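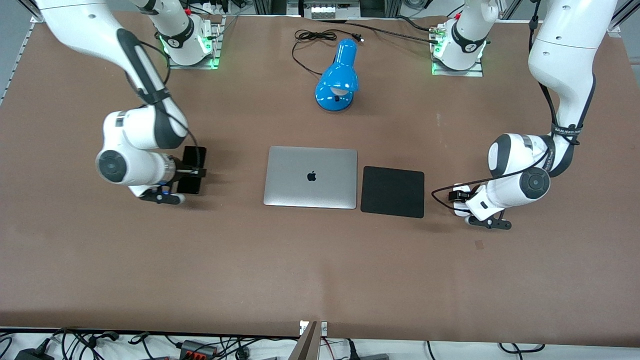
A closed laptop and a blue desk lamp between two robot arms.

How to Read a Home Listing Before You Book a Showing

February 27, 2021, by Ksawery Urbańczyk

A listing is an ad. Read it with a pencil and you can drop half the houses on your list before you drive anywhere.

1. Check the room count against the floor plan. A room sold as a bedroom should have a closet and a window you can climb out of. If the plan says "den" and the text says "bedroom," write that down and ask.

2. Find out what the square footage includes. Some agents add the finished basement and some leave it out. One house on Grisham Road was 577 square feet smaller on the county record than in the ad. The difference was all below ground.

3. Look for dates. "New roof" means little without a year. Ask for the year and the permit number, and do the same for the furnace and water heater.

4. Look up the monthly fees. The Vinden townhomes charge $161 a month, and that covers snow and trash but no exterior repairs. Get the fee sheet in writing — old ones stay online for years.

5. Note what is missing. If there is no mention of parking, laundry or heat, put each one on your question list.

6. Check the lot on the county map. Look for easements, flood zones and the real lot lines. A fence is often in the wrong place.

Send the agent your questions by email and keep it to one message. Allow 2 days for an answer, then call.

If most of the answers are fine, book the showing and bring the list with you. In April, when new listings pile up, I do steps 2 and 4 first and skip the rest until I have an address I like.

Related articles
What a Seller Disclosure Covers
Wilczyńska Street: Older Duplexes and Their Wiring
Measuring a Room With a Tape
Poltix Window Locks: Fitting and Adjusting

This site uses cookies. By continuing to browse you accept our cookie policy.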